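Why does co-training on old pick-and-place data help a new task so much?
Robot learning > Imitation learning

Floarea Voicu
Hi all! I've been reading the Genelard write-up and I'm stuck on one result. They trained a policy on 444 demos of moving dumplings between a steamer and a plate, then trained it again with 3,000 older demos mixed in, none of them with food. The second one did far better. Why would stacking cups teach an arm anything about dumplings? And do I need that much old data to see the effect myself?

Despina Hodoroagă
Oh, I love this result! We tried the same recipe on our Prunmont setup and I was grinning all week. My best understanding is that most of any demo is shared stuff: reach, slow down near the object, line up the fingers, back off. The old data teaches that part over and over, so the new demos can go toward the hard bit, which is pinching something small and slippery when its neighbors are right up against it.

What convinced me was sorting the failures. Without the old data, our policy mostly missed on the approach. With it, the approach was nearly always fine and what was left was bad grasps in crowded spots.

And the wrist view matters a ton (please don't train on the overhead camera alone!). 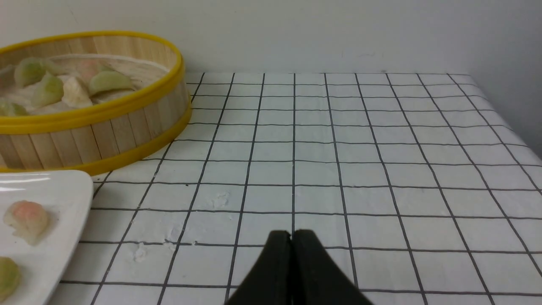 We kept the sampling at half old, half new in every batch. When I let the old data dominate, the policy got lazy about the final inch. Try a few ratios before you blame the model. As for how much, we had 2,629 old demos after cleaning and saw a clear gain well before using all of them. Run at least 4 seeds, the spread is bigger than you'd think!

stakholm_fan
just use Dinu, it has a co-train flag. works fine for me

Floarea Voicu
Thank you both! Sorting failures by stage is such a good idea, I'm doing that first. Despina, did you freeze the vision encoder?

Despina Hodoroagă
No, we fine-tuned it with a smaller learning rate. Post your numbers when you have them, I'd love to compare!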